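## 4. How Rewatch Writers Divide a Long-Running Series

The blogs in our sample all cover *Derasley*, an animated family comedy that ran for 11 seasons and is now carried in full by the streaming service Sullix. Sixteen writers went through the show from the pilot to the finale and posted on every episode. Some posted daily. Others took years, with long gaps. We included only blogs that reached the end, and this leaves out many projects that stopped in the middle seasons. Section 6 returns to this problem.

### 4.1 Period labels

Every writer split the series into periods at some point, though the show itself gives no such divisions. The most common label was "the good years" or a close variant. Most writers who used it placed its start in the second season and its end in the sixth or seventh. The start was rarely argued over. Writers took the first season to be rough in its drawing and slow in its jokes, and they said so in a sentence or two before moving on.

The end of the period got far more attention. One group tied it to a change in staff, usually the departure of head writer Silvana Pimentel. A second group tied it to a single episode, "The Grulik Inheritance," in which a minor neighbor is given a new family history that conflicts with earlier scripts. The third group refused to name a point and wrote about a gradual loss of quality. Writers in this last group still used the period label, often in post titles, and several of them complained about it in the body of the same post.

Ngui (2019) found a similar pattern in letters to a print fanzine from the show's first run. The letters put the decline much earlier than the blogs do, in some cases during the third season. We take this to mean that the label moves as more seasons are added. A season that looks weak when it is the newest one may look strong when four or five weaker ones have come after it.

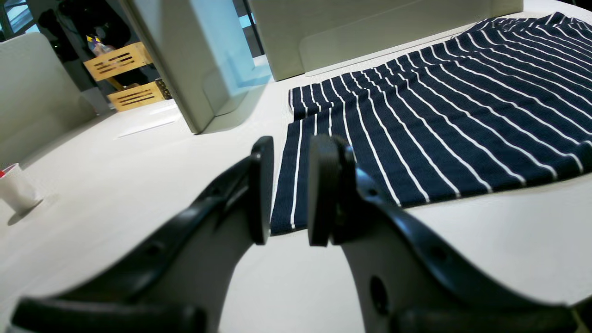

**Figure 3.** Navy cloth with thin white stripes on a white tabletop, with two black gripper fingers at its near edge.

### 4.2 Favorites lists

At the end of a season, most writers chose one favorite episode. We collected these choices and compared them with the star ratings the same writers had given week by week. The two did not always agree. In 39 cases the episode named as the season favorite had been rated lower, at the time of its own post, than at least one other episode in that season.

We read these cases closely, and two explanations cover most of them. In the first, the writer admits to having changed their mind. Posts of this kind tend to mention a scene or a song that stayed in memory after the rating was given. In the second, the writer holds to the original rating but keeps a separate idea of what a favorite is. The blogger who posts as Hashemi puts it this way in a wrap-up of the fifth season: "The train episode is better made. I would still put on the dentist one if I had a cold."

A few cases fit neither explanation. One writer picked a favorite from the eighth season that had received two stars and gave no reason. We wrote to ask and did not get an answer.

Agreement between writers was highest for the third and fourth seasons and fell steadily after that. In the ninth season hardly any two writers picked the same episode. Salminen (2021) reads this kind of spread as a sign that later seasons have no strong episodes. We are less sure. Later episodes of *Derasley* were rerun less often before the series came to Sullix, so many of the writers were seeing them for the first time. Their choices had less shared talk behind them. The third and fourth seasons, by contrast, were on the air every evening for years, and a writer starting a blog already knew which episodes were supposed to be the classics.

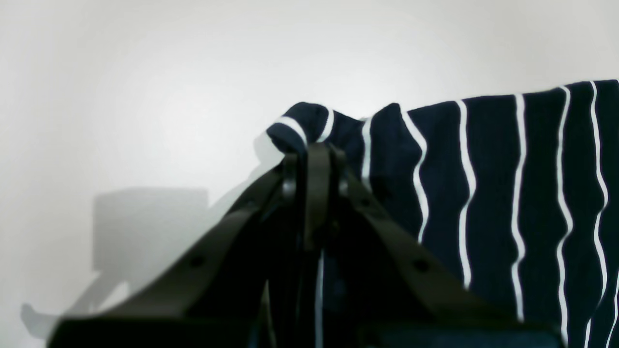
**Figure 4.** Striped navy fabric with a bunched corner, against a white wall.

### 4.3 Tone in the later seasons

Posts on the later seasons are shorter. They also contain more material that has nothing to do with the episode: news about the writer's job, complaints about the weather, plans for the next project. Three writers began to combine two episodes in one post. One switched to a fixed form with headings for plot, best joke and worst joke, and kept it until the finale.

Open hostility to the show was less common than we had expected. The usual tone is tired and fairly polite. Writers often looked for one good line in an episode they otherwise disliked, and they quoted it even when the rest of the post was negative.
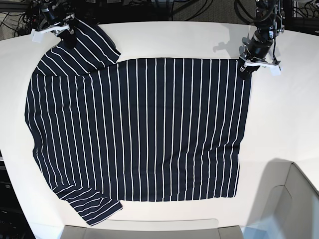

Readers' comments moved the other way. Under posts on the early seasons, comments are mostly short statements of agreement. Under the later ones they grow longer and more often defend the episode against the writer. Many of these commenters say they were children when the later seasons first aired and met the early ones afterward, out of order. For them the usual periods make little sense, and some propose their own. A reader signing as Ilham, replying to a post on season ten, set the start of the good years at the exact season where most of the blogs set their end.

Writers answered such comments politely but seldom changed their view. In the only clear exception, the blog's author went back and added a note to an older post, dated August, that raised the rating of a holiday episode by one star.

### 4.4 Coding

Posts were coded by Hakim Pangaribuan and the first author. Disagreements were settled by talking them over, and where no agreement was reached the post was marked as mixed. Most of the mixed posts come from the seventh season. Quotations are given with the writers' permission and with spelling left as it was.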